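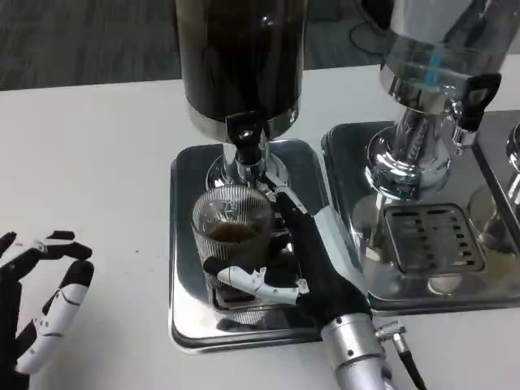 饮料桶摆放完毕后，应当先装饮料再放接水盘，还是先放接水盘再装饮料？

先放接水盘。接水盘、滤水格栅与底座均应在桶体空置时装好并调平，之后方可注入饮料。装满后的桶体重心偏高，不得再抬起桶体补装下方部件。

第四章　台面饮料桶的安装、注装、取饮与清洗

本章适用于Navatis系列台面饮料桶在自助餐台、会议茶歇台及员工休息区的使用。凡由Wodach供货、经Dristhorpe会务中心统一登记的设备，均按本章执行。桶体颜色与透明度因配置不同而有差别，操作方法一致，另有注明者除外。

本章内容由Michalis Petridis审定，2025年3月起施行。此前张贴在各备餐间的简明操作单同时作废，请各使用部门自行取下。

4.1　部件名称

本章使用下列名称。填写报修单时请采用相同名称，避免使用“水龙头”“下面那个盘”等说法。

桶体：盛装饮料的圆筒部分，位于设备上部。深色桶体用于咖啡、茶及其他怕光饮料，浅色或透明桶体用于饮用水和果汁。

上盖：盖在桶体顶端，带提钮。提钮可以旋下单独清洗。

连接环：桶体下端的镀铬环，用于将桶体与出水组件结合。环内有密封圈一只。

出水组件：包括出水嘴及黑色拨杆。拨杆控制出水嘴的开闭。

底座：支承桶体的镀铬部分，表面为镜面抛光。

接水盘：不锈钢浅盘，四角为圆角，周边有凸起的盘沿。接水盘用于承接滴漏的饮料，不用于盛放食物或杂物。

滤水格栅：嵌在接水盘中的带孔板，杯子放置于其上。

冰芯：选配件，插入桶体中央，用于冷饮保冷。未订购冰芯的设备，桶内中央没有任何部件，属正常配置。

4.2　台面与场地要求

4.2.1　放置饮料桶的台面应平整、坚固、耐水。铺有台布时，台布应拉平，接水盘下方不得有褶皱或接缝。

4.2.2　两台饮料桶并列摆放时，台面长度不得小于1300毫米。桶与桶之间应留出一只手能够自由进出的间隔，上盖取下时不应碰到相邻桶体。

4.2.3　单台设备空置重量为2580克，不含饮料、冰芯和包装。计算折叠桌承重时，应将满桶饮料的重量一并计入，并以折叠桌铭牌所载数值为准。

4.2.4　地面铺有地毯的场地，应将设备放在台面中部偏内的位置，出水嘴不得伸出台沿之外。地毯沾染咖啡或茶渍后应立即通知保洁人员，不得用热水擦拭。

4.2.5　台面附近如有线缆通过，应沿墙或台脚理顺，不得在取饮者站立的一侧形成绊脚点。由使用部门自行带入的电器，其线缆由该部门负责。

注意：不得将饮料桶放在电磁炉、保温板或其他热源之上。设备本身没有加热功能，也不需要接电。

4.3　开箱与首次清洗

4.3.1　从箱中取出全部部件，平放在干净的软布上，对照装箱单核对。缺件应在签收当日报告，逾期由使用部门承担补购费用。

4.3.2　撕去桶体、接水盘和底座上的保护膜。接水盘盘沿内侧的保护膜不易看见，请用手指沿盘沿检查一周。

4.3.3　旋下连接环，取出密封圈。密封圈外观应光滑，无裂口，无压痕。

4.3.4　用温水加中性清洗剂清洗桶体、上盖、连接环、出水组件、接水盘和滤水格栅。Dristhorpe会务中心统一使用Llorente中性清洗剂，配比以瓶身标签为准。

4.3.5　用清水冲洗至无泡沫、无气味。冲洗出水组件时，应将拨杆置于开启位置，让清水从嘴内流过，再关闭、再开启，重复数次。

4.3.6　用不掉毛的软布擦干镀铬件和不锈钢件。桶体内壁可倒置晾干，不必擦拭。

注意：镀铬表面不得使用钢丝球、去污粉、含氯漂白剂或酸性除垢剂。由此造成的划痕、发乌和起泡不在保修范围内。

4.4　组装

组装时应在台面上进行，不要手持悬空组装。

第一步　将接水盘放在选定位置，手按盘沿四角，确认不晃动。

第二步　将滤水格栅嵌入接水盘。格栅应完全落座，四边与盘面贴合。格栅一侧翘起时，取出后调转方向重新放入，不要用力下压。

第三步　将底座放到规定位置，底座边缘与接水盘上的定位处对齐。出水方向应朝向取饮者。

第四步　将密封圈放入连接环。密封圈平面一侧朝上。放好后用指尖沿圈按压一周，使其完全入槽。

第五步　将出水组件装入连接环，拨杆朝前。用手旋紧，感到阻力后再旋四分之一圈即止。不得使用扳手或钳子。

第六步　将桶体垂直落在连接环上，缓慢旋转至卡口到位。卡口到位时有明显的停顿感。桶体倾斜时不得强行旋入。

第七步　从正面和侧面各观察一次，桶体应与台面垂直。如有倾斜，应退回第六步重新操作。

第八步　盖上上盖。使用冰芯的，先按4.6节装入冰芯，再盖上盖。

4.5　试漏

新设备、更换过密封圈的设备以及存放超过一个月的设备，在注装饮料之前都必须试漏。日常使用的设备可以在每次清洗之后简化进行，只做第一步和第三步。

第一步　确认拨杆处于关闭位置，在滤水格栅上出水嘴正下方放置一只空杯。

第二步　向桶内加入100毫升清水，静置五分钟。

第三步　用干纸巾沿连接环下缘擦一周。纸巾应保持干燥。

第四步　扳动拨杆，清水应立即流出，水流成束，不偏斜，不飞溅。

第五步　松开拨杆或将其复位，水流应停止。嘴端残留的几滴水落下后，不应继续滴漏。

第六步　将杯中和桶内的水倒掉，擦干接水盘。

试漏不合格的设备不得投入使用。应先检查密封圈的方向及清洁情况，重装后再次试漏。两次均不合格的，贴上停用标签，按4.11节报修。

4.6　注装饮料

4.6.1　一般规定

注装应在备餐间或取饮开始之前的台面上进行，取饮者在场时不宜注装。操作人员应洗手，并佩戴干净的一次性手套。

注装前应再次确认拨杆关闭。这一项最容易遗漏，请每次口头复述一遍。

饮料液面不得超过桶体内侧的上限标记。深色桶体不易从外部看清液面，应揭开上盖从上方观察，或者使用带刻度的量壶计量注入。

4.6.2　冷饮

使用冰芯时，冰芯应预先冷冻并擦去外表霜层，垂直放入桶内，再注入饮料。放入冰芯后液面会升高，计算注装量时应予扣除。

不得将散冰直接倒入桶内。碎冰可能进入出水嘴并造成堵塞。需要加冰的，应另备冰桶和冰夹，由取饮者自行加入杯中。

4.6.3　咖啡与茶

咖啡应在冲煮后滤去残渣，放凉至标签所示的允许温度以下方可注入。茶叶、茶包不得放入桶内。

设备不具备保温性能。需要供应热咖啡或热茶时，应使用保温壶，不得以台面饮料桶代替。

4.6.4　果汁与含果肉饮料

果汁应经细网过滤。果肉、籽粒、薄荷叶及柠檬片均不得进入桶内。如需装饰，可将柠檬片另置小碟，摆放在接水盘以外的位置。

4.6.5　饮用水

饮用水应使用专用桶体。盛装过咖啡的桶体即使已经清洗，仍可能带有余味，不得当日改装饮用水。

4.6.6　标牌

每台设备前应放置饮品名称标牌，注明饮料名称、是否含糖、是否含咖啡因以及过敏原信息。标牌立于台面，不得粘贴在桶体或镀铬件上。饮料更换时，标牌随即更换。

4.7　杯具的选择与摆放

4.7.1　可以使用玻璃杯、瓷杯和一次性纸杯。杯子高度不得超过182毫米，超过此高度的杯子无法竖直放到出水嘴下方。

4.7.2　带竖纹的透明玻璃杯便于握持，也便于观察液面，适合会议茶歇使用。薄壁高脚杯容易被拨杆碰倒，不宜使用。

4.7.3　备用杯应杯口朝下码放在铺有干净餐巾的托盘上，与接水盘分开。不得将备用杯存放在滤水格栅上。

4.7.4　用过的杯子应有明确的回收位置。回收位置宜设在取饮路线的末端，与备用杯保持距离。

4.7.5　杯口有缺损的玻璃杯应立即撤下，包裹后投入专用容器。

4.8　取饮操作

以下步骤供服务人员操作使用，也可摘录后放在台面供取饮者参阅。

第一步　取一只干净的杯子，检查杯口和杯底。

第二步　将杯子放在滤水格栅上，杯口对准出水嘴。杯底应全部落在格栅上，不得一半压在盘沿上。

第三步　一手扶住杯身，手指避开杯口。

第四步　用另一只手扳动拨杆。拨杆行程不长，轻扳即可，不要向下重压。单手操作时，应先确认杯子放稳。

第五步　液面距杯口约一指宽时，将拨杆复位。出水嘴内的余液会继续流下少许，请等待余液流尽再取杯。 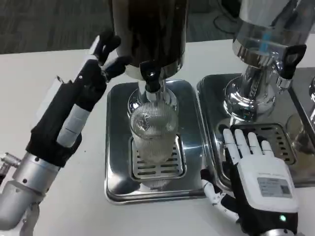

第六步　握住杯身下部，水平向外移出，避免杯口碰到出水嘴。

第七步　如有饮料洒在台面，用备好的干布擦净。洒在接水盘内的饮料由服务人员统一处理。

注意：出水嘴不得直接接触杯口或嘴部。发现有人以口就嘴取饮的，应暂停该台设备的使用，拆下出水组件清洗后再恢复。

注意：不得提着桶体或拨杆移动设备。盛有饮料的设备原则上不移动。确需移动时，应先放空饮料，再将桶体、底座、接水盘分别搬运。

4.9　使用期间的巡视

4.9.1　供应期间应安排专人巡视。人员较多的场次，巡视间隔由现场主管决定，并在交接时说明。

4.9.2　巡视时应查看以下各项：液面高度；出水嘴是否滴漏；接水盘积液；格栅上有无遗留杯具；标牌是否与饮料相符；台面及地面是否有水。

4.9.3　接水盘积液接近格栅底面时，应予清空。清空时先撤下杯子，取出格栅，用吸水布吸干盘内液体。不得抬起接水盘一侧倾倒。

4.9.4　液面低于出水口位置后，桶内仍会剩余少量饮料。不得为取出余液而倾斜桶体。应将该台设备标为“暂停”，撤回备餐间处理。

4.9.5　补装同种饮料时，原则上应将余液用尽或放空后再补。新旧饮料不得多次混合。补装时间记入登记表。

4.9.6　镀铬件和不锈钢件上容易留下指纹和水痕。在不影响取饮的情况下，可用干软布轻擦。供应期间不得在台面喷洒任何清洁剂。

4.10　收台、清洗与存放

4.10.1　收台顺序

先撤杯具，再撤标牌，然后放空饮料，最后拆卸设备。拆卸顺序与4.4节组装顺序相反。

放空饮料时，将容器置于出水嘴下方，打开拨杆，直至水流停止。余液从桶口倒出时，应在水槽上方由两人配合完成，或先行拆下桶体。

4.10.2　当日清洗

凡当日使用过的设备，必须当日清洗，不得留至次日。盛装含糖饮料的设备应优先清洗，糖分干结后会使拨杆发涩。

（1）用温水冲洗桶体内壁，倒掉冲洗水。

（2）用软毛长柄刷配合中性清洗剂刷洗桶体内壁及桶底。刷柄金属部分不得触碰桶壁。

（3）拆下出水组件，用随机附带的细刷从两端分别刷洗通道。

（4）取出密封圈，单独清洗。密封圈不得用针、刀尖等锐物挑出，可用手指从侧面推挤。

（5）刷洗滤水格栅的每一排孔。孔内残留咖啡渍时，可将格栅浸泡在温水中，待污渍软化后再刷。

（6）擦洗接水盘和底座，重点清洁盘沿内角。

（7）全部部件用清水冲净，擦干或晾干。

桶体、上盖和出水组件不得放入洗碗机。滤水格栅及接水盘可以放入洗碗机，但应与刀叉等金属餐具分开摆放。

4.10.3　咖啡与茶的色渍

桶体内壁出现色渍时，可用小苏打与温水调成的稀糊轻擦，再彻底冲洗。不得将稀糊用于镀铬表面。色渍经两次处理仍未消除，但无气味、无脱落的，可以继续盛装同类饮料。

4.10.4　定期保养

每月由设备管理员检查一次密封圈、拨杆和卡口。密封圈每年8月统一更换，更换下来的旧圈不得留作备用。

拨杆动作发涩时，先拆洗出水组件。清洗后仍发涩的，可在转轴处涂抹极少量食品级硅脂。食用油、凡士林及机械润滑油一律禁用。

4.10.5　存放

设备应在完全干燥后存放。桶体倒置于软垫上，上盖不盖紧，留有通气间隙。密封圈装入小袋，与连接环放在一起，不要压在重物下面。

接水盘叠放时，盘与盘之间应垫软布或纸张，防止镜面相互摩擦。存放处应避开阳光直射和潮湿地面。

4.11　常见故障与处理

出水嘴持续滴漏

可能原因：拨杆未完全复位；通道内有果肉或糖渍；密封件磨损。
处理：将拨杆开闭数次。仍滴漏的，放空饮料，拆洗出水组件。清洗后试漏不合格的，更换出水组件。

连接环周围渗水

可能原因：密封圈装反、未入槽或老化；桶体未旋到位。
处理：放空饮料，取下桶体，检查密封圈，按4.4节第四步至第六步重装。不得缠绕生料带或涂抹密封胶。

水流细小或断续

可能原因：液面过低；出水嘴堵塞；上盖通气孔被堵。
处理：先提起上盖观察水流。水流恢复的，清洁上盖通气孔。未恢复的，检查液面，再拆洗出水嘴。

水流偏斜或飞溅

可能原因：出水嘴端部有污物；出水组件装歪；杯子放置位置不正。
处理：校正杯子位置后再试。端部污物用湿布擦除，不得用牙签或铁丝捅入。

设备晃动

可能原因：台面不平；格栅未落座；接水盘下有异物。
处理：停止取饮，放空饮料后逐项检查。不得在接水盘下垫折叠纸片。

饮料有异味

可能原因：清洗剂残留；改装饮料前未彻底清洗；密封圈吸附气味。
处理：该桶饮料全部弃置，不得继续供应。密封圈更换后，重新清洗并用清水试饮。

镀铬表面出现白斑

可能原因：水垢。
处理：用温水浸湿软布覆盖片刻，再擦干。白斑不消除时，咨询设备管理员，不得自行使用除垢剂。

报修时应写明设备编号、所装饮料、故障出现的时间以及已经采取的处理措施。送修设备应先清洗并擦干，接水盘与滤水格栅一同送交。配件向Wodach申领，申领单由使用部门主管签字。

4.12　登记表填写说明

每台设备每次使用填写一行。栏目依次为：设备编号、场次名称、饮料名称、注装时间、补装时间、放空时间、清洗人、试漏结果。

试漏结果只填“合格”或“不合格”，不得空缺，不得以符号代替。更换过密封圈的，在备注栏写“换圈”。

登记表按月装订，存放于备餐间资料柜。设备借至其他楼层时，登记表随设备移交，归还时由双方在最后一行签字。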